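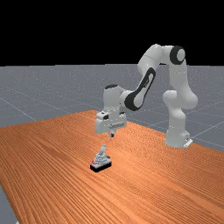

Is a piano that sat three winters in an unheated porch worth tuning at all, one reader asked after the last column, or do you just haul it to the dump and cry a little? Good question. Didn't know. Called Anatole Brunet.

Brunet is 69, tunes pianos in Talton and up the river as far as Istelton, and does not like the phone. So I drove over. Kitchen table, coffee, a tuning fork next to the sugar. We talked most of the morning and I'm typing this up fast before the desk wants it, so forgive the order of things.

First, the porch piano. "Depends on the pin block," he said. "The strings I can replace. The felt I can replace. If the block is cracked the pins won't hold, and you're paying me to turn something that turns right back."

How does a regular person tell? Mostly they don't. He puts the lever on a few pins in the bass and a few up top and feels for how much they push back. Tight is good. If one moves like a spoon in soup, bad news. He'll tell you so at the door on the way out, and he charges for the visit either way.

He's kept a ledger since he started. Every instrument gets a number the first time he sees it, and that number stays with it if it's sold or moved or left to a niece. The last entry when I was there was 1,594. A spinet, in a dentist's house. "Not a good one," he said. "But they play it. I'd sooner tune a bad one that gets played."

The ledger's in pencil. Columns for pitch, humidity, what was broken, what he did. Also things like "dog bites" and "side door". One page just says "moths" with a line under it.

I asked about the humidity since everybody in this valley complains about it. He got going on that. The soundboard is a big thin sheet of spruce with a slight crown to it, and it swells in the damp and shrinks when the furnace comes on. Swells, the pitch goes up. Shrinks, down it goes, and not evenly, the middle of the keyboard moves more than the ends. So a piano tuned in September can sound sour by New Year's and the owner calls him up mad.

"They think I did a bad job. I did a fine job, in September."

His advice is twice a year, same weeks every year, and keep it off the heating vent. He's less strict about outside walls than the books are. Said that mattered more when houses leaked like baskets. A pan of water under the piano? He made a face. Does next to nothing and somebody kicks it over. A proper humidity system bolted inside runs about as much as a few tunings, and he'll install one, but he wont push it on anybody.

How he got into it. His uncle drove a delivery truck for Maltico, the furniture store, back when they sold uprights on the second floor. Brunet rode along in the summers. The uprights came off the truck out of tune and a man came over from the city to fix them, took the train, stayed for lunch, and one day the man let him hold the mutes. That was it, more or less. He was fourteen. By twenty he was doing the store's floor models himself and the man from the city stopped coming.

Maltico quit pianos long ago. Sofas now. He still has one of their delivery blankets in the van, quilted, name stitched in the corner.

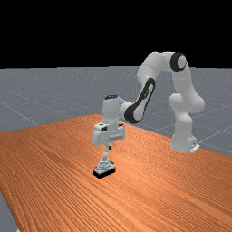
He uses the same lever he bought in those years, though he's had the tip replaced. Does he use an electronic tuner? Yes, some. This surprised me. I'd pictured a purist.

"I use it to check the first octave, and on days my ears are tired. Then I put it away and listen. The machine hears one string. I've got to make two hundred and some of them get along."

The getting along part took him a while to explain and me longer to follow. You can't tune every interval perfect. The math doesn't close. So every fifth comes out a hair narrow and every major third a good bit wide, and you spread the wrongness out so no key gets stuck with all of it. He played it for me on the upright in his front room. A third, held down. Listen for the wobble. I heard nothing, then I heard it, then I couldn't stop hearing it, and the drive home with the radio on was kind of awful.

Hardest jobs? Churches, he said, right away. Cold all week, then heat blasting Saturday night for Sunday. Also the restaurant, Meesuk, down on the square, where the baby grand sits by the kitchen doors and takes the steam. He does that one four times a year and gets paid partly in soup. No complaints about the soup.

Worst thing he ever found inside one? Jar of pickled beets, full, wedged by the trapwork. Second worst was a wasp nest. Usually it's pencils and pennies and a hearing aid battery.

I asked what people should pay for a used upright. Nothing, often. There are so many of them looking for homes. The cost is in moving it: he's seen bills of $400 for one flight of stairs, and then it needs tuning on top, probably two tunings a few weeks apart if it's been let go, since the strings creep back after a big pull. Let it sit in the new house a couple weeks first. Have him, or anybody decent, look at it before the movers, not after.

"People call me when it's allready in the living room," he said. "Then what can I say? It's a nice color."

And is he stopping any time soon? Shrug. His knees don't like the pedals work, lying down on the floor with a flashlight. His hearing up top isn't what it was, he gets it tested each spring. He'd train someone if someone asked. One kid from Istelton came along for a few weeks, had a good ear, went off to college for something else. Might be back this summer.

For the reader with the porch: he says bring it indoors first, somewhere dry and not too warm, leave the lid shut, and don't let anyone squirt oil on the pins. Then call him after six. Let it ring.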